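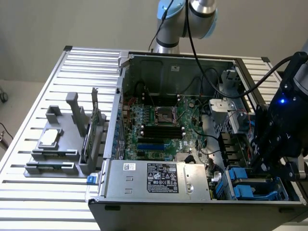 Teardown cell project – order of removal?
Forum: Student Robotics > Manipulation
6 replies

slotcar_142
Our senior project is taking a desktop tower apart with two arms and setting the parts in a printed fixture. The class calls the project Abella. We have to run the whole thing without a person touching the case, and the demo is in front of the other sections, so I would like to settle the order now.

Right now the plan is memory first, then expansion card, then CPU, then the hard drive in its blue carrier. The drive is the part that costs us the most runs. The carrier has a latch on each side and the fingers have to come down over it with the data and power cables right next to them.

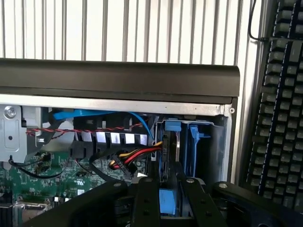
We close at low force and then pull straight up slowly. If the pull force goes over the limit, the arm stops and backs off. In March we had 15 tries at the carrier in one afternoon and 9 of them came out clean. The rest were stops, mostly the first finger landing on the cable bundle. No broken latches so far.

Has anyone done the drive first? I keep going back and forth.

gakent
Drive first. It is your worst step, so do it while everything else is still where the model expects it. Once you have pulled on the card and the CPU, the case may have shifted a little on the table, and your drive pose is off before you start. We lost most of a semester to that on the Hover project.

pinheader
I disagree with gakent. If the drive step fails first, the demo is over with nothing in the fixture. Grading at our school is by parts placed, so we took the easy ones first and nobody complained. Clamp the case and the shift goes away.

slotcar_142
We are graded by parts placed too, with extra for the drive. The case is heavy enough that I don't think it moves much, but I haven't measured it. I can put a dial indicator on the corner and run the card removal a few times.

The other thing is the big cable on the arm. When the wrist goes over to the drive side it hangs across the case, and I would like it out of the way of the overhead view before we do any more vision work. 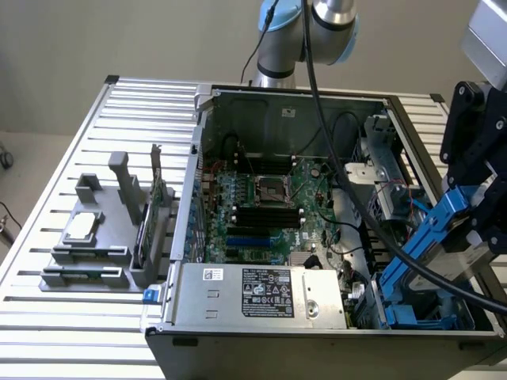

Isasden here. Route the cable along the arm and strap it at two joints, with enough slack at the wrist for the full turn. We had ours hanging free and it dragged over the board on every long move. It also blocked the CPU socket for the camera, so we were getting bad matches and blaming the lighting. On the order I'm with pinheader, but I would do the drive second to last and leave the CPU for the end. A CPU is small and easy to drop, and you don't want to chase it inside the case.

gakent
You can drop a CPU at any point in the order. That is a gripper problem. What fingers are you using for it?

slotcar_142
Same fingers for everything, that was a rule in the assignment. For the CPU we grip on two edges and lift, after the lever is open. The lever takes longer than the lift does.

Update, 24 May 2018. I ran both orders with the indicator on the case. The shift after the card is small but it is there, and it goes the same direction each time, so gakent is right about that part. Clamping took care of nearly all of it – thanks pinheader. We also reprinted the fixture so the drive can stand up in its carrier behind the CPU tray, with the memory modules lying flat in front.
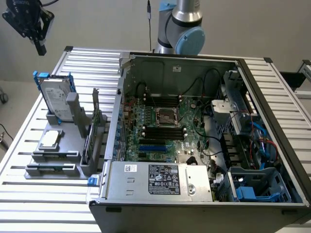 The new memory holders have a bit more tolerance, so a module that comes in crooked can still settle into place. The old ones were cut to the exact size and we had to be dead on. I would still add more room on the card slot, but that means another long print and the printer is booked by the other class.

We are going with memory, card, drive, CPU. If the drive stops on force twice, the program skips it and moves on to the CPU, then comes back for one more try.

pinheader
The skip is a good idea. Make sure you log which finger hit, or you won't know what to fix.

gakent
Still would have done it first. Post your force limit when you have a final number, ours was set too high for plastic latches and we cracked two.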